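Equipment planner, part time, 25 hours a week – Temgate computer reuse workshop

Hi! I run the automation side at Temgate and I'm looking for someone to help me spend money sensibly. It's a 17-week contract, 25 hours a week, starting in February, with a decent chance of more work after that if the next stage gets the nod.

A bit of background. We take in retired office desktops, pull out what can be used again and send the rest off for recycling. We're teaching a robot arm to do some of the fiddly work with drives, and we now have to decide what to buy so we can set up three more benches. I've got a budget of $143,000 to cover the lot, a spreadsheet with far too many tabs, and a folder of quotes I keep meaning to line up side by side. That's where you come in.
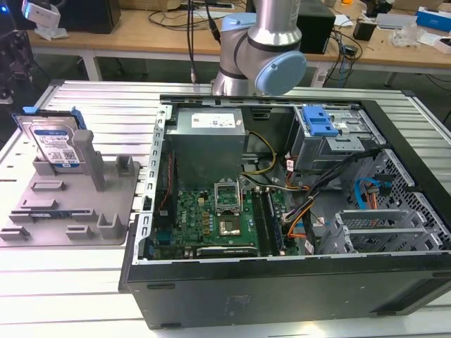 Most of the job is working out what a bench really costs. Everyone gets a price for the arm (me included, I did it first and felt very organised) and then the rest sneaks up on you. Take the grey fixture tray next to the open tower, with its posts and slots and the hard drive standing up in a holder. A tray like that needs designing, making, fitting and then making again when the next model of case comes in, and my current budget has it under "sundries". I'd like you to drag things like that out of sundries and give them a line of their own, with a replacement allowance and a name beside it so we know who to ask.

What you'd be doing, more or less in order:

Going through the quotes we've already got from Leken and Barta and putting them on the same footing. One includes installation and training, the other doesn't, and they describe their support so differently that I gave up halfway down the second page.

Building a per-bench cost we can defend, including tables, cabling, power, spares, freight, guarding and somebody's time to set it all up.

Writing a buying schedule that takes notice of lead times. I don't want arms sitting in boxes while we wait for tables, and I definitely don't want to pay for warranty months we can't use.

Talking to the people on the benches. They know which bits wear out and they'll tell you, usually at length.
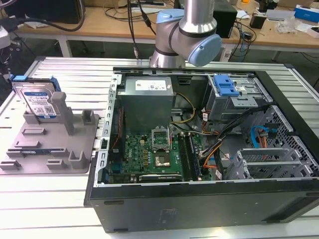 Bianka Juhász reckons I should put the spares list right at the top of the ad, and that anyone who doesn't ask about spares in the interview shouldn't get the job. She'd rather we bought two benches with a full drawer of spare parts than three with nothing in the drawer. I'm still leaning towards three, but I'd love to hear you argue it either way, with figures. Bring a half-formed opinion, that's fine.

You don't need an engineering degree. You do need to have bought equipment for a workshop, lab, warehouse, school, farm, whatever, and to have lived with the results afterwards. It'd help if you've read a supplier contract right through to the boring end. You should be comfortable in a spreadsheet, happy to ring a supplier and ask the same question twice, and okay with telling me that something I want is a waste of money. If you've handled computer hardware before, great – if you haven't, we'll show you what's inside a desktop tower on your first morning and you'll be right by lunch.

Some things we haven't decided, and you'd have a real say in them:

Whether to lease or buy. Leasing keeps cash free but the end-of-term clause in the quote I have is a shocker.

Whether all the benches should be the same. I like the idea of one set of parts. The counter-argument is that we'd be locking in whatever we got wrong the first time.

How much to set aside for software. There's a yearly fee in one quote that doubles if you add a site, and we may well add a site (the Murura shed, if the lease comes through).
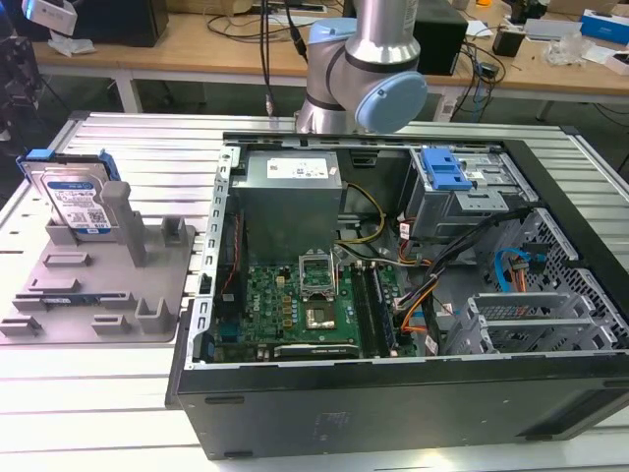
One reply to the earlier draft of this ad asked why we'd plan for more benches at all before the first one had a year of running costs behind it. Fair question! The grant money has to be committed inside the contract period, so waiting a full year would mean handing it back. What we can do is stage the orders, so the second and third benches are only confirmed once we've had a proper look at the costs on the first. If you know how to write that into a purchase order without frightening the supplier off, please say so in your application, in capital letters if you like.

Same person wanted to know if the role could be done from home. Partly, yes. I'd want you in the workshop two days a week at the start, then we can talk. The costing work suits a quiet room and the workshop isn't one.
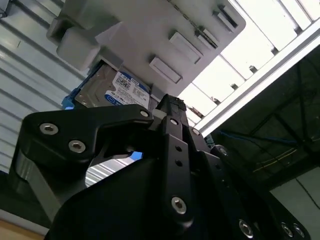
Pay is at our coordinator rate, which I'll send through with the position description when you get in touch, along with the blank version of the costing sheet. Super's on top. There's parking, a kettle and a reasonable bakery within walking distance.

To apply, send me a resume and a page (no more, please) about a piece of equipment you bought or helped buy. Tell me what it was quoted at, what it ended up costing and where the difference went. I don't mind if it's a story where everything blew out. I'll read every one, and I'll call people for a chat before we book any interviews.

Applications go to the Temgate office, marked "equipment planner", by 5 pm on the last working day of the month before the February start. If you've got a question in the meantime, ring after 3 pm and ask for the automation bench.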